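Putting an Old Desktop Back Together
Project report, Hardware Module
Fares Haddad
2026-04-24

1. What I set out to do

The brief asked for "a working computer and a short account of it". The account is the easier half. My machine was a retired office tower from the department's cupboard, which I named Bitar so that I would have something to shout at. The plan was to strip it, learn what each part was for and rebuild it in the right order. I allowed 7 hours, which shows how little I knew in January.

2. Getting inside

The tower goes on its side with the panel off, so the motherboard lies flat and dropped screws fall somewhere you can at least see them. The power supply sits at one end in its metal box, and the drive cage is over on the other side with most of the wiring stuffed into it. Whoever built this model thought of cable management as something that happened to other people.

The memory slots were bare at this stage, and so was the processor socket, with its lever up and the gold contacts showing. Memory is held by its edges and kept level until it is over the slot.
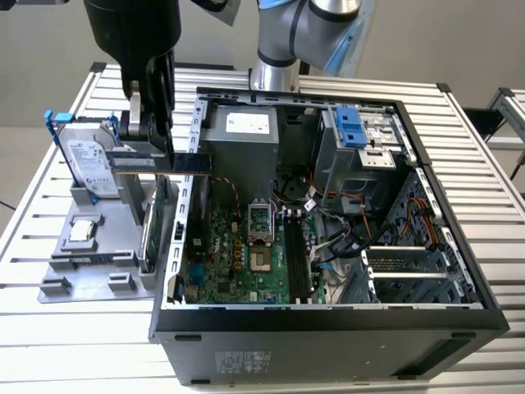 3. Order of work

My first written plan had the memory going in last, after the power leads. My second had the processor last, which meant working in a nest of wires above the most delicate part of the board. The third plan was the one in the textbook, which I could have read at the beginning.

The version I ended up with is processor, cooler, memory, drives, power. Before any of it I wrote a label for every loose lead. I then lost 5 of the labels inside the case.

4. The wiring

I had expected the processor to be the difficult part. It was the cables. Red, yellow and black ones go nearly everywhere, and the blue SATA lead loops over the board as if it had been asked to keep an eye on things.

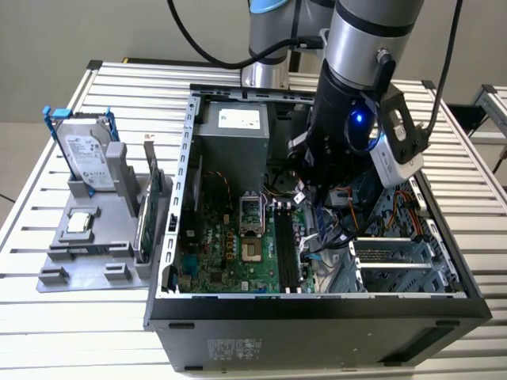 I gave up tracing them by eye and drew a map on squared paper, one lead at a time, with the connector at each end. It took a whole afternoon and got me further than anything else in the project. Two leads went to nothing at all. I have left them on the map with a question mark.

5. What I would change

Draw the map first. Use bigger labels. Leave the socket cover on until the processor is out of its packet and in your hand.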